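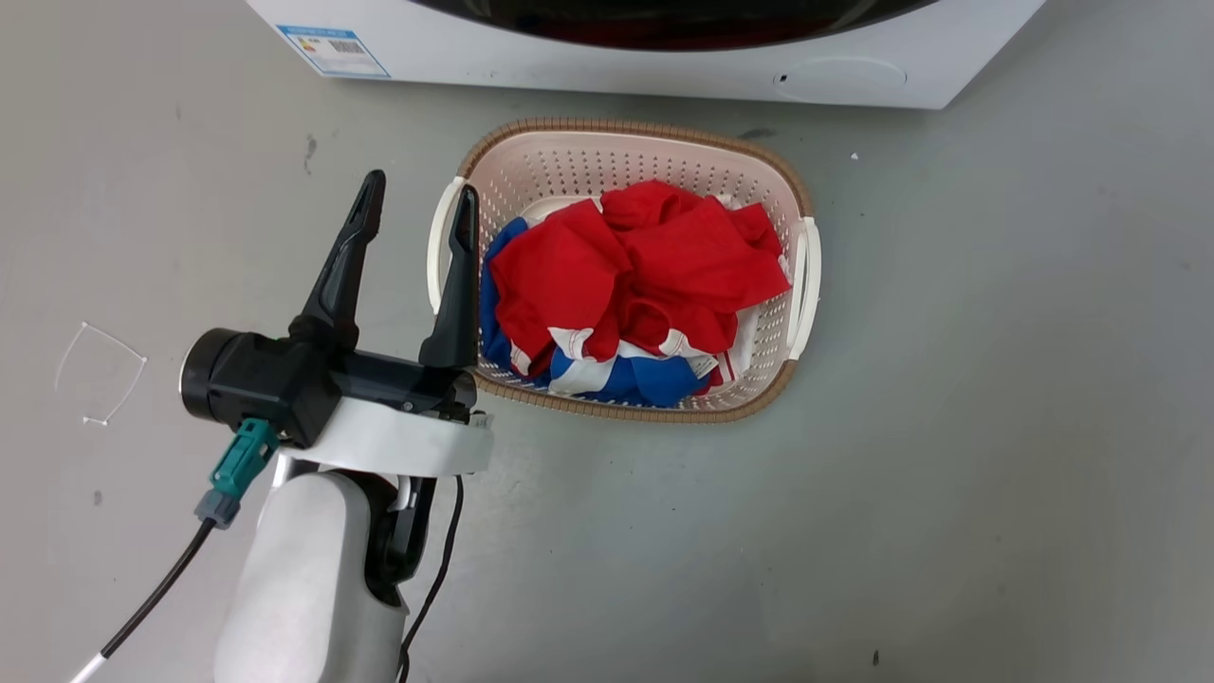 Second-hand records by post: what we learned at Oltden
Speaker notes, afternoon slot

Start with the shop. Oltden sells used vinyl and CDs online, mostly other people's regrets. Pause for laugh. If none, carry on as though none was expected.

Grading first. Every seller believes their copy is Very Good Plus. Read out the three listings from the handout, including the one that says "plays fine apart from side B". Then our fix: the seller has to tick what is wrong before they can type anything nice. Returns fell. So did the number of sellers, for a while, and I should admit that before someone asks.

Next, postage. A single LP costs nearly as much to send to Lavelport as it does to buy. We tried free delivery over a set spend. People reached it by adding the cheapest thing in the catalogue, and we shifted 200 copies of the same panpipe album in one month. I don't count this as a success, though the warehouse does.

Slow down for the packing part. Take the record out of its sleeve, so it can't split the seam on the way. Two stiffeners, corners taped, no loose filler. Zieliński, our mailer supplier, makes a box that opens properly. Pass the sample round and try to get it back this time.

Catalogue. We moved to Atov in August. It matches pressings by the numbers scratched in the run-out, which is lovely until a seller reads them off without their glasses. Show the search for the jazz reissue with 4 entries, all the same record. We still merge these by hand. Yes, it's dull. Skip the screen of settings unless the room looks keen.

Prices. Collectors will tell you a record is worth what it went for once, at auction, years ago. We show the middle of recent sales and let them argue with that. They do, at length, by email.

If short of time, drop the bit about box sets with missing booklets.

Questions. Someone will ask whether cassettes are coming back. Say we stock them. Water is under the lectern, and the clicker only goes forwards.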